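Plukness Core Logger – User Manual
Section 4: Setting up a drill hole and logging your first core tray

Before you start

Finish Section 3 (installing the software and pairing the tablet) before working through this section. You will need:

The collar sheet for the hole, with easting, northing, elevation, azimuth and dip
The driller's run sheet
A charged tablet with Plukness version 2 or later
The site code list from your project administrator

If your site still uses code lists made for the older Jakab spreadsheets, convert them first. The steps are in Appendix B. Jakab lists will open without conversion, but any code with a space in it will be dropped without a warning.

4.1 Create the hole

1. On the home screen, tap Projects and choose your project. The screens in this manual use the Tranthorpe project, so your project name and prefix will be different.

2. Tap New Hole. The hole ID field fills in with the project prefix and the next free number. If your drill plan uses a different number, type over it now. You cannot change a hole ID after the first interval is saved.

3. Enter the collar coordinates. Check the grid shown at the top of the form. It must match the grid on your collar sheet. The logger does not convert between grids on this screen.

4. Enter azimuth and dip. Dip is entered as a negative number for holes drilled downward. A vertical hole is -90.

5. Enter the planned depth in meters and tap Save.

Note: Planned depth is only used to draw the progress bar. You can log past it.

Caution: Do not create the same hole on two tablets. Each tablet makes its own record, and when they sync you will have two holes with the same name. Merging them is a job for the administrator and takes the hole offline while it is done.

4.2 Enter the drill runs

Runs must be entered before you can log recovery. You can log lithology without them, but the recovery column will stay gray.

1. Open the hole and tap Runs.

2. Enter the From and To depths for each run, straight from the driller's run sheet. The From depth fills in from the end of the last run.

3. Measure the core in the tray and enter the recovered length. The logger works out the percentage.

4. If recovery is over 100 percent, the row turns orange. This is common where core from the previous run was left in the hole and picked up by the next one. Check the depth blocks, then either correct the length or tap Accept and add a comment.

5. Where there is core loss, tap Add Loss and enter the interval if you know it. If you don't know where the loss happened, leave the interval blank. The logger will then place it at the bottom of the run.

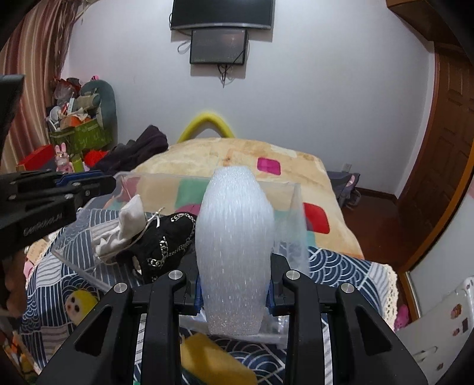 6. Tap Lock Runs when the sheet is complete. Locked runs can still be viewed by everyone, but only a senior geologist can open them for editing.

Note: Run sheets in feet can be entered directly. Tap the unit button beside the From column and choose ft. All depths are stored in meters, and the converted value is rounded to 2 decimal places.

4.3 Set up the tray list

1. Tap Trays, then Add Tray.

2. Enter the start and end depth written on the tray. Tray numbers are given in order, starting from 1.

3. For a long hole, use Fill Down. Enter the first two trays by hand, select both rows and tap Fill Down. The logger uses the average tray length to estimate the rest. In the Tranthorpe example, hole 106 was filled this way and came out at 22 trays.

4. Correct the estimated depths as each tray reaches the logging bench. Estimated values are shown in italics until you edit or confirm them.

Caution: Sample intervals are linked to tray depths. If you cut samples while the tray depths are still in italics, the cut sheet will print with a warning line across the top, and most labs will send it back.

4.4 Log lithology

1. Tap Log, then Lithology. The first interval starts at zero.

2. Enter the To depth at the first contact.

3. Choose a main rock code. The list shows the 12 codes used most often on your project. To see the rest, scroll down or start typing.

4. Add grain size, color and texture. These are optional unless your administrator has made them required, in which case the field has a red bar on its left side.

5. Tap Next Interval. The new From depth is taken from the last To depth, so there are no gaps or overlaps.

To split an interval later, press and hold the row, choose Split and enter the depth – both halves keep the original codes until you change one of them.

4.5 Sync and back up

The tablet saves every entry as you make it. Syncing sends a copy to the site server.

1. Connect to the site network. The Flomus base station light should be steady green. If it blinks, wait for it to settle before you sync.

2. Tap Sync on the home screen and leave the tablet awake until the message Sync Complete appears.

3. Check the number of pending records. It should read 0. If it doesn't, tap the number to see which records were held back and why. A missing required field is the usual cause.

Note: The tablet can hold up to 106 holes before old ones need to be archived. Archiving is covered in Section 7.

Caution: Never reset a tablet that shows pending records. Records that have not been synced are lost in a reset and cannot be recovered from the server.

Section 4 revised October 13, 2023, by Ibsa Woldegiorgis. Changes: Fill Down added to 4.3, feet entry added to 4.2.

Continue to Section 5: Structure, RQD and point data.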